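GULTLEY SUPPORT STAFF UPDATE -- where things stand

Quick one, typing this between meetings, so forgive the state of it.

The two cafeteria workers written up after the walkout are back on shift. Both of them. Letters withdrawn, pay for the missed days to be in the next check. The district's lawyer called Moataz Zaki at 7 in the morning to tell him, and by lunch it was in writing. We asked for it in writing. Always ask for it in writing.

For those just joining us: in August the district handed kitchen and cleaning work at four schools to an outside contractor, Trelto, without bringing it to the table first. Our contract says they have to. Article 9, it's on the back page of the little blue booklet, if you lost yours there are more at the hall. People kept their jobs on paper but hours got cut from six a day to four and a half, and anyone under five loses the health plan. That's the whole fight right there.

So, the walkout. 332 of us signed the petition beforehand and a lot more came out on the day than signed. Drivers from the Hornia depot honored the line and parked the buses along Radulović Street until the superintendent agreed to meet. Thank you Hornia!! We know some of you took heat for it from your own supervisors and we have not forgotten.

The meeting itself was short and not very friendly. Themba Buthelezi did most of the talking for our side, Baiba Jõgi took notes (eleven pages, ask her if you want a copy, bring your reading glasses). The superintendent's line was that the Trelto deal is signed and can't be reopened before next school year. Our line was that a deal signed in violation of another deal can be reopened any time. They asked for a recess. Came back with the following offer:

Withdraw the two discipline letters. Done, see above.

Restore hours to five for everybody who had six before, starting next pay period. That gets people back on the health plan. It does not get back the other hour.

48 hours notice of any further schedule change. We wanted two weeks.
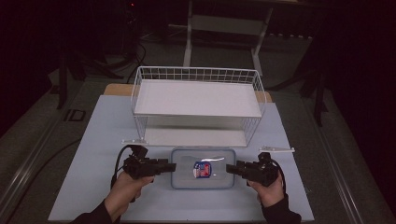
Nothing in there about the back pay on the cut hours, which for some families is already over 600 dollars. Nothing about Trelto leaving. Châu Đào asked them straight out whether the middle school is next and did not get a yes or a no, she got a speech on budgets.

The bargaining team is split on whether to recommend it and I am not going to pretend otherwise. Some say take the health plan now, kids need their inhalers, and keep fighting on the rest through the grievance. Others say once we settle for five hours we will never see six again. Both of those are fair. I go back and forth on it myself, mostly at night.

What happens next -- members vote. Saturday, 10 to 4, at the hall, side door because the front one is still sticking. Bring your staff badge or a pay stub. Night custodians who can't make those hours can vote Friday after shift at the bus depot break room, Laimutė Avotiņš will have the box and the list. No voting by text. I know. The bylaws are from before text.

A yes vote means the offer goes into effect and the grievance on Article 9 continues seperately. A no vote means we go back and tell them it's not enough, and then probably another meeting on whether to walk again. If you have questions on what either one does to your own hours, come early, Moataz will be there from 9 with the pay tables.

Couple more things.

The hardship fund is still open. If you lost pay in the walkout and you're short on rent or the light bill, fill out the half page form. You don't need to explain your life on it. Turnaround has been 2 days so far.

If a Trelto manager asks you to sign a "new associate acknowledgement" dont sign it. Take a picture of it, send it to Baiba, and say you'd like to have your rep look first. You are allowed to do that.

Parents have been asking how they can help. Come to the next school board session, it's a Tuesday, public comment is right at the start and you have to put your name on the sheet by 6:30 or they skip you. Three minutes each. Themba has car seats open from the east side.

OK they are calling us back in. More after the vote.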